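Zweiarm-Tischarbeitsplatz Grumport — Kauf, Miete, Planung
Artikelgruppe: Handhabung / Kleinteile / Tischaufbauten
Lieferbar ab Lager Dralteo, Preise netto, zzgl. Fracht

Kompletter Platz zum Greifen, Umsetzen und Einräumen von Kleinteilen. Zwei Arme, Parallelgreifer, Tisch, Kameras, Steuerung. Für Labor, Musterbau, Schulung.

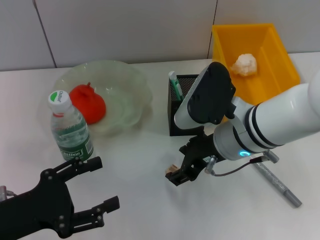 Parallelgreifer am weißen Tisch, Stiftehalter und gelber Kasten

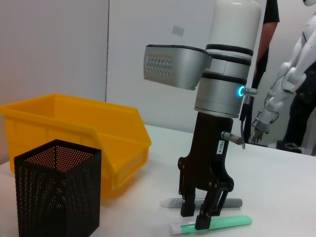
Grumport, 07.01.2021

Neue Preisliste, alte bitte nicht mehr verwenden. Angebote mit altem Stand gelten noch bis Ende April, danach neu anfragen.

Was ist drin
Grundpaket: beide Arme, beide Greifer, Netzteile, Steuerrechner, Kabelsatz, Not-Halt. Tischplatte matt weiß, andere Farben auf Anfrage (dauert länger). Kamerapaket extra — siehe unten. Teile zum Üben sind nicht dabei. Flasche, Stifte, Schale, Kasten, das hat eigentlich jeder im Haus. Lieber Sachen nehmen die später auch wirklich gegriffen werden sollen.

Greifer
Zwei Finger, parallel, schwarz. Fingerspitzen tauschbar, Schrauben von außen zugänglich. Kleine Klötzchen und Stifte sind Standardaufgaben. Bei klaren Flaschen und Glas bitte vorher Muster schicken, wir prüfen das und melden uns. Glatt und rund ist immer ein Thema, vor allem wenn das Teil flach auf dem Tisch liegt.
Ersatzfinger: Paar 74 Euro. Gleich mitbestellen, Nachlieferung dauert sonst.

Statusring
Am Handgelenk, leuchtet blau bis türkis. Farben und Bedeutung stehen im Handbuch Abschnitt Betrieb. Ring ist kein Ersatz für die Sicherheitsanzeige, die muss seperat geplant werden.

Kabel
Leitungen zum Greifer laufen außen am Arm. Schlaufe lassen! Zu kurz gebunden reißt der Stecker, zu lang hängt sie in der Ware. Kabelsatz Brabec hat die passende Länge und ist im Grundpaket enthalten. Eigene Kabel möglich, dann aber ohne Gewährleistung auf die Stecker.

Kameras
Kopfkamera für den Überblick, Handkamera nah am Greifer. Beide einzeln bestellbar, zusammen günstiger. Wer nur eine nimmt: meistens Kopf. Bei Gefäßen mit hohem Rand lohnt die zweite, von oben sieht man den Finger hinter dem Rand schlecht. Licht diffus, keine Spots direkt auf den Tisch — Glas und Folie spiegeln.

Software
Lizenz Fever, Jahreslizenz je Platz 1.112 Euro. Updates drin, Telefonhilfe nicht. Läuft auf dem mitgelieferten Steuerrechner. Eigener Rechner geht, Anforderungen bitte vorher anfragen und nicht erst wenn alles aufgebaut ist.

Platzbedarf und Aufbau
Wand hinter dem Tisch möglichst hell und ruhig. Hellgrau oder weiß passt. Laufwege nicht direkt hinter dem Tisch planen, wenn es sich vermeiden lässt. Boden eben, Tisch verschraubt oder beschwert. Aufbau durch uns dauert 2 Tage inkl. Einweisung. Strom und Netzwerk müssen am Tag 1 liegen, Wartezeit wird berechnet.

Was im Budget gern fehlt
— Anfahrt und Fracht
— Ersatzfinger
— Risikobeurteilung (macht der Betreiber, Vorlage bekommt ihr von uns)
— Lizenz ab dem zweiten Jahr
— Arbeitszeit fürs Einrichten neuer Teile. Für ein neues Teil haben wir zuletzt etwa 200 Versuche eingeplant, bei einfachen Formen weniger
— Verbrauch, also Muster die runterfallen oder verkratzen

Miete
Möglich ab einem Monat. Miete wird bei Kauf zur Hälfte angerechnet, Kaution fällt immer an. Rückgabe gereinigt und in Originalkiste. Ohne Kiste kommt eine neue auf die Rechnung.

Lieferzeit
Grundpaket ab Lager, Kamerapaket je nach Bestand. Sonderfarben und Sonderfinger nur mit schriftlicher Bestätigung. Teillieferung geht, bitte im Auftrag vermerken.

Anfrage
Bitte mitschicken: Teileliste mit Maßen und Gewicht, Foto vom vorgesehenen Platz, gewünschter Termin, Kauf oder Miete. Ohne Teileliste können wir keinen Greifer empfelen. Muster an Lager Dralteo, Stichwort Tischplatz, Rücksendung nur mit beigelegtem Rückschein.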